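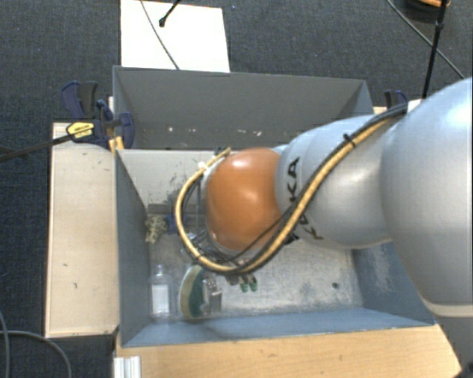
Chapter 6. Learning to Pick from a Bin by Trial

6.1 What this chapter is for

In the previous chapter the robot always knew the shape of the object it had to lift. We gave it a model, we computed the contact points, and the arm moved to a pose that we could check on paper before any motor was turned on. This is a good way to learn the geometry, and many factories still work like this. But a bin with mixed household items does not offer such comfort. A sponge changes its form when it is pressed. A clear bottle gives a poor depth reading, and a small object can lie half under a bigger one. For these cases it is difficult to write a model for each item, and it is even more difficult to keep the models up to date.

The method of this chapter starts from another side. The robot makes many attempts, each attempt receives a label of success or failure, and a function is fitted that predicts the label from the camera view and the proposed motion. When the function is good enough, we use it to choose the next motion. The idea is simple to state. Most of the chapter is about the parts which are not simple: how to collect the attempts, how to decide what a success is, and how to say truthfully how well the result works.

The reader should be familiar with Chapter 3 (frames and transformations) and with the first half of Chapter 5. Section 5.6, on force closure, can be skipped at first reading.

6.2 The running example

Through the chapter we follow one study, which was carried out in the laboratory at Stadport and repeated later at Urnulstead. We call it the Kirui study, after the name of the software that controlled the trials. The robot is a KUKA arm that works over a gray bin, with a second bin standing directly behind the first. Clamps hold the bins in their place. This detail looks too small for a textbook, but a bin that moves by even a few millimeters makes the calibration of Section 6.4 wrong, and the error is then hidden inside the labels, where it is hard to find.

The objects were chosen to be different from each other in stiffness, surface and size. A two-colored sponge and a clear plastic bottle with a white label are typical of the set. They will return in several exercises. The full set had 25 objects, of which 10 were kept apart and never used in training. When we speak of "new objects" in this chapter, we always mean these 10.

The work with the training objects gave 2084 attempts. After the removal of attempts with a missing camera view or an unclear label, 1480 remained. The reader may find this loss large. We also found it large, and Section 6.5 explains which part of it could have been avoided. The most common cause was a label that could not be decided from the recorded data, for example when two objects were lifted together and one of them fell back.

6.3 One attempt, step by step

It is useful to fix the words before we use them in formulas. In this book an attempt has the following steps.

1. The arm moves to the waiting pose and the camera takes the first view of the bin.
2. The program proposes a set of candidate motions. Each motion is given by a position above the bin floor and one angle of rotation about the vertical axis.
3. One candidate is selected. In the early phase the selection is random. In the later phase it is the candidate with the highest predicted value.
4. The gripper goes down, closes, and goes up to a fixed height.
5. The camera takes the second view, and the finger opening is read.
6. The object, if there is one, is released over the same bin from a random position.

Step 6 deserves attention. By returning the object to the same bin, the robot prepares its own next problem, and a person is needed only when an object falls outside or stays against a wall for a long time. The price is that the attempts are not independent. The arrangement in one attempt is almost the same as the arrangement in the attempt before it, with one object displaced. Beginners often divide such data randomly into a training part and a test part, and they obtain a very high score. The score is not honest in this case, for the test views are close copies of training views. The division must be made by session, and for the new objects it must be made by object.

There is a second effect of the same kind. Objects tend to gather on one side of the bin, and then the data contain many attempts there and few elsewhere. A predictor which has seen little of the right side may give values for that side with no basis. In Section 6.6 we treat two corrections: weighting the attempts by position, and a sweeping motion that spreads the objects again before the next view.

6.4 What counts as a success

Let y be the label of the attempt, with y = 1 for success and y = 0 for failure. In the Kirui study y = 1 required two conditions together: the finger opening after lifting was above a threshold, and the second view was different from the first in the region of the motion. Each condition alone is weak. A thin object may leave the fingers nearly closed, so the first condition misses it. An object that was only pushed also changes the view, so the second condition accepts it wrongly.

The group at Urnulstead used the same two conditions and added a third, the change of measured load at the wrist. Their labels agree with those of Stadport for stiff objects and differ mostly for light ones. Consequently, a success rate from one laboratory should not be placed beside a rate from the other without the definition written next to it. The Pilton data set, which we use for the computer exercises, contains both kinds of labels in separate columns.

Before going on, the reader should try to write down a definition of success for lifting a sponge by its corner, in a case where the sponge hangs from one finger and turns. We return to this question at the end of Section 6.5.

Chapter 6 | Copyright held by the author. All rights reserved. | Corrections may be sent to the Stadport laboratory office | Back to top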